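Ticket 476: Cavine bedspread, stripes bleeding in the wash
Status: open
Product: Cavine single bedspread, bought through the Lanz home store
Category: laundry and colour care

Hi there, me again. I was told to put everything in one ticket instead of replying to the old one, so sorry for the length!

I bought the bedspread in April for our spare room and I love it (so does every kid who stays over), but the colour keeps coming out of it. First wash was on its own, warm, ordinary powder, and the water in the laundry tub went a murky pink. I figured new fabric, fair enough. Second wash I got cocky and threw a white cloth in with it, and the cloth came out with a blush down one side. I've since got that out with a soak, so I'm not chasing you for a cloth.

What I've tried so far:

Wash 1: warm, normal cycle, on its own. Pink water.
Wash 2: warm, short cycle, with the white cloth. Pink water, stained cloth.
Wash 3: cold, gentle, two colour catcher sheets. Both sheets came out pale pink, rinse water nearly clear.

So it's getting better, I think? The bedspread itself hasn't faded that I can tell, and the seams are fine. I did try the vinegar trick my neighbour swears by, between washes 2 and 3, and all I got was a laundry that smelled like a chip shop.

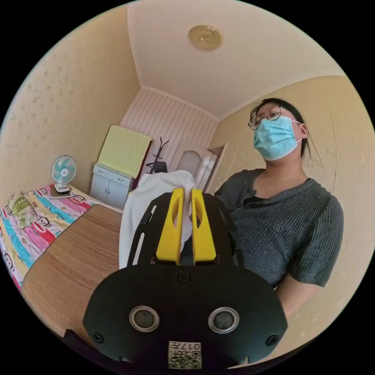
Can I put it in the same load as whites yet?

Hold off until a colour catcher comes out of a cold wash with no tint on it, then try it with one old white rag before you trust it with the good sheets.

That came back from your help desk at 3 in the afternoon, pretty quick, thank you. I've got one more cold wash planned and I'll add the result to this ticket. Two other things while I'm here. The care tag says "warm" and the Cadora booklet that came in the bag says "cold only", so which one am I meant to follow? And is line drying in full sun okay? I've been hanging it in the shade to be safe, and it takes forever.

If wash 4 still runs pink I'd like to swap it for another one in the same pattern, please, not a refund.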